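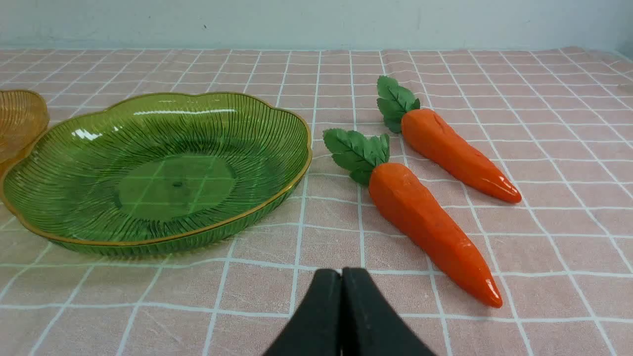

Green dish and two artificial carrots on a gridded cloth

Mechanics Handout 3: Static and Kinetic Friction

Friction is the force that acts along the surface of contact between two bodies and opposes sliding, or the tendency to slide. It is parallel to the surface. The normal force N is perpendicular to it.

Two cases are treated separately. When the surfaces do not slide over one another, the friction is static. When they do, it is kinetic.

Static friction has no single value. It matches the applied force, up to a maximum:

Fs ≤ μs N

The coefficient μs depends on the pair of materials and has no units. Once the applied force exceeds μs N, the body begins to slide and the friction becomes

Fk = μk N

For most dry surfaces μk is smaller than μs. A heavy box is therefore harder to start than to keep moving.
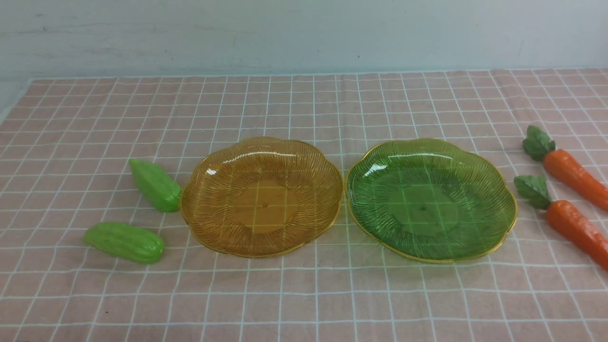
Antigoni Tzanetos
Lecturer in Applied Mechanics, Trirnville

Body on an inclined plane

Let a block of mass m rest on a plane inclined at angle θ to the horizontal. Resolve the weight into two components:

Along the plane: mg sin θ
Perpendicular to the plane: mg cos θ

There is no acceleration perpendicular to the plane, so N = mg cos θ. While the block is at rest, Fs = mg sin θ. At the point of slipping these give

μs = tan θ

The mass cancels. A block of twice the mass slips at the same angle, provided the surfaces are the same.

Worked case. A block begins to slip when the plane reaches 43°. Then μs = tan 43° = 0.93. This is a high value, typical of rubber on a rough surface.

If the angle is held at 43° after slipping begins, the block accelerates down the plane at

a = g (sin θ − μk cos θ)
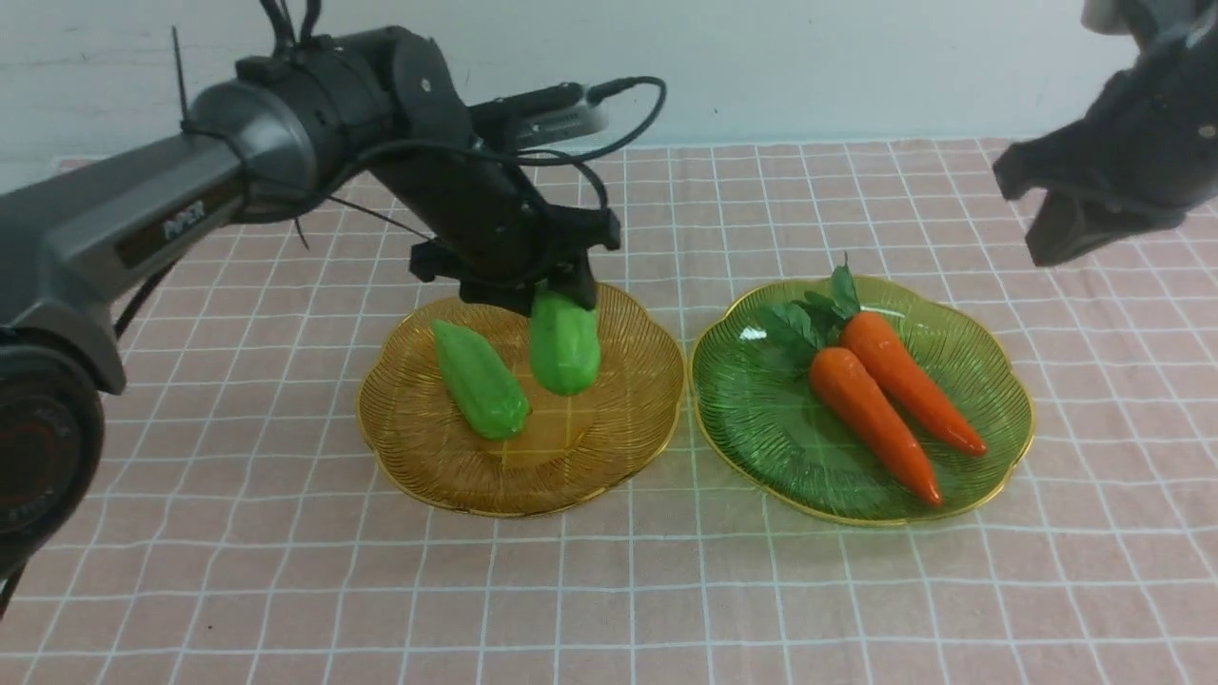

The acceleration is positive whenever μk is less than tan θ. If the plane is lowered until μk = tan θ, a block already moving continues at constant speed. This second angle gives a measurement of μk, though it is harder to judge by eye than the first.

Problems

1. A block of mass 2 kg rests on a level surface with μs = 0.5. Find the least horizontal force that will move it. Take g = 9.8 m/s².

2. The same block is pulled by a cord at 30° above the horizontal. Show that N is less than mg, and find the new least force.

Solutions are to be handed in to Chrysoula Politis before the April tutorial.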